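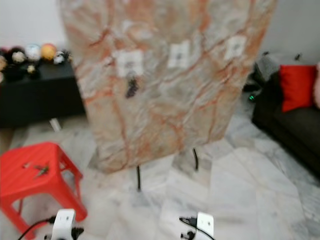 4. Covering a board with Rirkura self-adhesive film

Before you start. Board must be clean, dry, dust free. Old paint ok if it's sound - flaky paint is not, sand it back. Leave new paint 15 days before covering.

You need:
Rirkura film, one roll (Pollenden shop, or Karppinen by post)
felt-edge squeegee
sharp knife, spare blades
steel rule
pin
hair dryer

4.1 Lay the board flat. Wipe down with the Skendari cleaner, then a dry cloth. No washing-up liquid, leaves a film of its own.

4.2 Measure the board. Add 70 mm each way for the turn-over. Cut the film on the grid side, grid is printed in cm.

4.3 Patterned film: check which way the pattern runs before cutting. Two pieces side by side need matching first, allow extra.

4.4 Peel back 106 mm of backing paper along the top edge only. Fold it under. Line up, press down from the middle outwards.

4.5 Pull the backing away slowly with one hand, squeegee with the other. Short strokes. Do not peel the whole sheet in one go.

NOTE - Going on crooked? Stop, lift back to the last straight bit and go agian. Film will lift cleanly for some 15 minutes, after that it starts to grab.

4.6 Bubbles. Small ones, prick with the pin and press flat. Big ones, lift and relay.

4.7 Creases. Warm with the dryer on low, smooth with your palm. A hard crease wont come out fully.

CAUTION - Keep the dryer moving. Film shrinks above 90 degrees C and the print will distort.

4.8 Turn the board over. Corners: cut at 45, fold one side, then the other. Warm the fold and hold till it sticks.

4.9 Leave flat overnight. No tape, hooks or stickers on the face before then.

Care
Damp cloth only. No bleach, no scourers. Lifting edges - dab of contact glue, weight on top, leave an hour.

Removing
Warm a corner, pull back low and slow. Sticky bits come off with white spirit. Open a window.

Next: section 5, edging strip.

Rev. July 2024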